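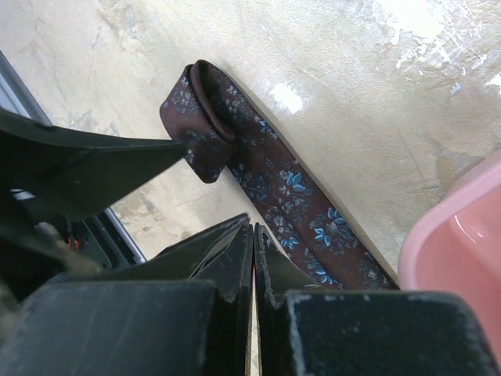

Brarerum necktie trial

The Brarerum necktie trial is a comparison of robot grippers on one household job: picking a necktie up, rolling it and putting it into a divided tray. It was set up at Plinside, a shared workshop, to choose a hand for the Plalwood arm. Usually shortened to "the tie trial". First run in April, written up December 2020. Not to be confused with the Prata folding test, which uses tea towels and a table.

Background

Plalwood arm was sold with a suction cup. Good on boxes, no use on cloth. Owners who wanted it for clothes had to fit something else, and there was little to go on when choosing. Earlier tests at Plinside used square cloths laid out on foam. Most grippers passed those, so the results didn't help much.

A tie is harder. Long, narrow, cut on the slant, so it stretches one way and not the other. Has a lining that slides about inside. Silk ones slip. The wide end and the narrow end behave diffrently and a grip that suits one often drops the other.

Grippers compared

5 grippers were entered:

Plalwood standard two-finger. Thin flat plates, parallel closing.
Prata soft hand. Three rubber fingers, air driven.
Prata narrow. Two fingers, rounded tips.
Brarerum plate gripper. Two thin black plates with heavier pads behind, wrist camera.
A needle gripper, withdrawn early on. Left pulled threads.

All were run on the same arm with the same controller. Finger speed was capped at the level of the slowest entry, which the soft hand's supporters complained about.

Method

Work is done at floor level. This was a late change. On a table the arm had plenty of room under the wrist and every gripper looked better than it was; on a hard floor the fingertips have to come in almost flat, and they scrape. Wear on the tips is therefore part of the result and is noted after each batch.

One tie at a time. It may lie straight, or folded over at one end, or hang out of a bin. The operator steers the arm by hand controller and sees only the wrist camera view. The tie is pinched near an end, rolled, lifted and lowered into a compartment. Coil has to stand on its edge with the layers facing up. If it springs open before the next tie is started it counts as a miss.
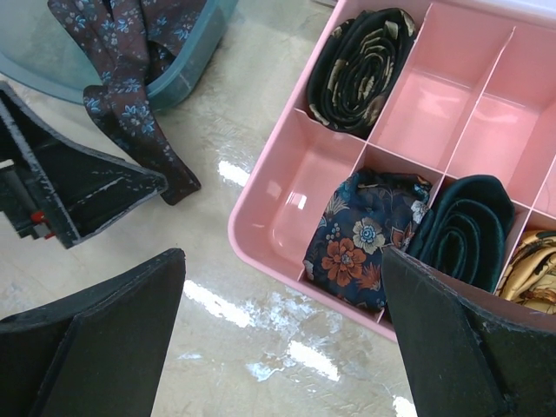 Wrist camera view of the tray with four rolled ties, and a brown tie hanging over its bin.

Patterned ties are mixed in with plain ones on purpose. Busy flower prints made it hard for operators to find the edge on the camera picture, dark plain ones made it hard to see the fold. Neither was clearly worse.

Results

3,447 attempts were logged over the whole trial. Median time for a good roll with the plate gripper was 57 seconds, quickest of the entries. Prata narrow came second on time but first on misses, ie it had the fewest. The soft hand was gentle and never marked a tie, but could not get under a flat one without pushing it along the floor first.

Plalwood standard did well on lifting and badly on rolling. Its plates are too short to hold the whole width, so the coil came out as a cone.

The plate gripper lost its coating fast. By attempt 262 the tips were down to bare material in places and had to be dressed with a file. Makers have since offered a thicker coating, not tested here.

Camera position

A side question was where to put the camera. Mounted close to the wrist it sees the fingertips and not a lot else, good for the pinch. Mounted higher it sees the tray too, but the pads hide the last bit of the approach. Operators mostly asked for the close one. Shine off the floor was a nuisance with both, and a tie end lying in a bright patch could be missed altogether.

Criticism

The main objection is that a person steers the arm, so the score is partly a score of the operator. Plinside's answer was to rotate operators between grippers, though the rota was not kept to in the second half. Tray size has also been questioned. The compartments suit an ordinary tie rolled tight; a wool one bulges and gets marked down for it.

Later use

The rules were reused with belts and, for a short while, scarves. Scarves dropped, too big for the tray. Prata now quotes the roll-and-place task in its own manuals, with a mat on the floor, so those figures can't be compared with the ones above.

See also

Prata folding test
Plalwood arm
Parallel gripper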